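Guía para jóvenes visitantes del taller Juvar

Normas para trabajar con pinzas robóticas

Un robot no nace sabiendo coger cosas. Alguien tiene que enseñarle muchas veces cómo se abre una pinza, cómo se acerca a un objeto y con cuánta fuerza debe cerrarse. En el taller Juvar ese trabajo se hace a mano y sigue un reglamento escrito, el Cuaderno Alla, que todas las personas deben leer antes de entrar en la sala.

¿Qué es una norma?

Una norma es un acuerdo sobre la manera correcta de hacer algo. En casa hay normas para cruzar la calle o para usar las tijeras. En un taller las hay para las máquinas, los cables y las mesas. Algunas protegen a las personas – sobre todo los dedos – y otras sirven para que el trabajo de un día pueda compararse con el de otro.

Norma 1. Las pinzas empiezan abiertas

Antes de cada ejercicio, las dos partes de la pinza deben estar separadas y sin nada entre ellas. La persona sujeta una pinza con cada mano y espera la señal de inicio. Ningún dedo puede colocarse entre las almohadillas, ni siquiera para quitar una mota de polvo.

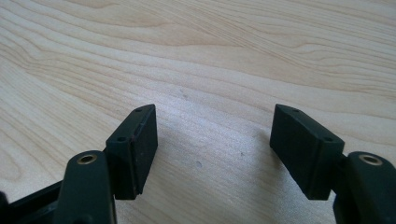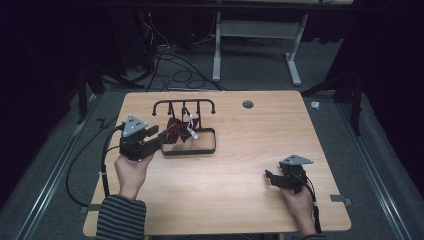 Norma 2. La mesa no se mueve

La mesa se fija antes de empezar y se comprueba empujándola suavemente con las dos manos. Encima solo se deja lo necesario para la tarea. Los lápices, los vasos y los teléfonos se guardan en el armario Turunen, junto a la entrada.

Norma 3. Cuidado con los cables

Los cables no se pisan, no se estiran y no se enrollan en la muñeca. Si uno se engancha, se detiene el ejercicio y se avisa a la persona responsable.

Norma 4. Movimientos tranquilos

Las telas se doblan y resbalan con facilidad, por lo que conviene acercarse despacio. Un movimiento brusco no se borra ni se esconde: se anota en la hoja Buter y se repite el ejercicio desde el principio.

Palabras útiles

Pinza: herramienta con dos partes que se acercan para sujetar un objeto.
Almohadilla: pieza plana del extremo de la pinza, la que toca el objeto.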